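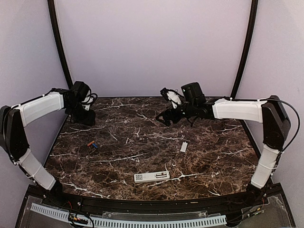 The Long Worktop

My grandmother rolled pastry on the back of a tea tray. She did it for fifty years, standing up, with the wireless on, and the pies were very good. I mention her because I have spent most of this summer listening to people explain why they cannot possibly cook without a slab of stone the size of a snooker table, and I would like it on record that somebody managed.

The stone worktop has had a remarkable few decades. When I was a child it belonged to banks, butchers and the dead. Then it started turning up in the kitchens of people who had done well, and then in the kitchens of people who wanted to look as though they had, and now it is in the flat above the chip shop in Stundstead, where my niece pays a frightening rent for a galley kitchen and a bit of polished granite just long enough for a kettle and a loaf.

I went to see Wiroj Siriwan at his yard outside Tallmont because three separate people had told me he would talk me out of it. He has cut and fitted stone since he was 19, first for his uncle and then under his own sign, and he has the forearms and the hearing you would expect. His first question was what I cooked. His second was whether I owned any children.

"Beetroot," he said, when I asked what ruined more worktops than anything else. "Beetroot and lemons. People are frightened of dropping a pan on it. Fine, don't drop a pan. But it's the lemon they leave cut side down while they answer the door."

Marble, he explained, is a soft and forgiving stone in the ground and a sulky one in the house. Anything sharp-tasting eats at the polish. You get a dull patch in the exact shape of the thing that did it, so the stone keeps a sort of diary of your carelessness. Wiroj once went back to a house to look at a "faulty" slab and found the ghost of every gin and tonic since the housewarming. The owners wanted to know if it was covered by the guarantee. He asked them who had been drinking the gin.

Granite is tougher and, for a long time, was the answer to everything. It shrugs off heat and most knives. It also came, for about ten years, mainly in that speckled brown that looks like a close-up of a thrush, and fashion has not forgiven it. Wiroj has a rack of the stuff at the back of the yard which he says he will sell any day now. There were cobwebs on it that looked structural.

Then there is the manufactured kind, ground stone bound up with resin, and it is here that conversations in the trade go a bit quiet. It doesn't stain much. It comes in any colour you like, including several that have never occurred in a mountain. Customers love it. Fitters are less keen, as cutting it dry throws up a dust that does dreadful things to the lungs, and Wiroj will only have it cut under running water by people in proper masks. He lost a job over it last September to a man with a van and an angle grinder. "He was cheaper," said Wiroj. "He would be."

What struck me, walking up and down between the slabs, was how much of this has nothing to do with cooking. A whole slab stood on its edge is a lovely thing. You find yourself tilting your head at it, as people do in galleries when they've been told the artist is important. One was grey-green with a rusty streak through it like a river seen from a plane, and I wanted it badly, and I have a kitchen in which two people cannot pass without one of them breathing in. The price was £1,296, before cutting, before edging, before the hole for the sink, before delivery. The hole for the sink costs extra. I have thought about this a good deal. You are paying them to give you less worktop.

To be fair to the showrooms, they do not hide any of it. They simply don't hurry to bring it up. At Flarkora, the big one on the ring road, I was given a coffee, a brochure and a seat at an island unit so wide that the saleswoman and I had to lean in to hear each other. She told me that the island was now "the heart of the home". I asked what people did at it. She thought for a moment and said that mostly they put their post there.

I believe her. I put my post on mine, and mine is laminate, with a burn by the hob from a Christmas I don't discuss. We bought it at a builders' merchant for £147 and carried it home on the roof of a borrowed car at 5 miles an hour, my husband holding one end through the window as if that would help. It has outlasted two cookers, a dog and a brief interest in sourdough. When it goes, I shall feel something, though I will probably feel it while standing in Flarkora.

There is a middle way, and it was Wiroj who sold it to me, slightly against his own interests. Every yard has offcuts. The piece that came out for somebody's sink, the end of a run, the bit with a vein running the wrong way. Most of it gets broken up. But if you ask nicely and bring your own blanket, you can go home with a square of real marble, edges smoothed, for the price of a takeaway. You lay it on the worktop you've already got. You roll your pastry on it. It keeps the butter firm, it weighs as much as a toddler, and when you leave half a lemon on it there is only the one small square to be ashamed of.

Mine came out of a job lot from a hotel called the Srisuk, which changed its mind about the bar halfway through. It is cream with a smudge of grey in one corner. I have had it for almost 4 weeks and have made one tart, two lots of scones and a pie that I'd rather not go into. The pastry was better than usual. My husband says it was the same as usual and that I was in a better mood.

He has since started asking whether they do a bigger one. I have told him to measure the hall first, as it would have to come in past the bicycles.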